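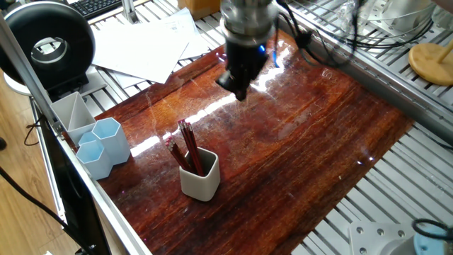
Off-white cup with the red pencils in it, light blue hexagon thing to the left.

Re: [desk-swap] pencil cups, which ones are we keeping?

Quick one before I run out, sorry for the fragments.

Marietjie Chauke wrote:
> Did anyone decide on the cups for the front desk? Annatjie had the
> off-white one and the blue hexagons out on the shiny board. I need to
> tell Flidell by 5 if we want more of the same or the Pluvard ones.
> Also how many pencils does the white one hold before it gets silly?

My vote is the off-white. Rounded corners, nothing to snag a sleeve on, wipes clean. Had the pencils in eraser end up first and they just flop to one side, half the opening doing nothing. Points up looks better to me but I know Annatjie hates getting jabbed. Her desk, her call.

How many: 14 is fine, 23 you can't get one out without the rest comming too. That was my own cup at home, same size near enough.

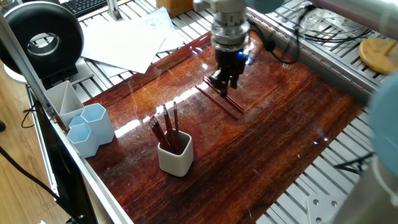

Five in the cup, points up, two on the table. Blue ones and the gray holder over at the left.

The blue hexagons. Nice color, and I like that there's a taller one and a shorter one. But what goes in the short one? Clips I guess. Would take 3 for the craft table and skip them for the front.

Gray one with the diagonal divider, yes please, if nobody else has claimed it. Rulers one side, scissors the other. Panagiotou used to carry something like it, no idea if they still do.

Not keen on Pluvard. Had one, the bottom came unglued in almost no time and I was finding leads in the drawer all September.

The wood is pretty but shows every scratch, so can we get felt dots for under the cups? Seltance has sheets of them. I'll pick some up if someone reminds me tommorow morning.

Marietjie can you just tell Flidell one more off-white and leave it there. Gotta go

Annatjie, shout if you disagree

Recent threads in desk-swap
- Label maker tape, wrong width again
- Free: two letter trays, one wobbly
- Who has the long stapler?
- Drawer dividers, measurements wanted

This archive uses cookies to remember your reading settings. OK | More

Contact the list owner | Archive copyright its contributors | Back to top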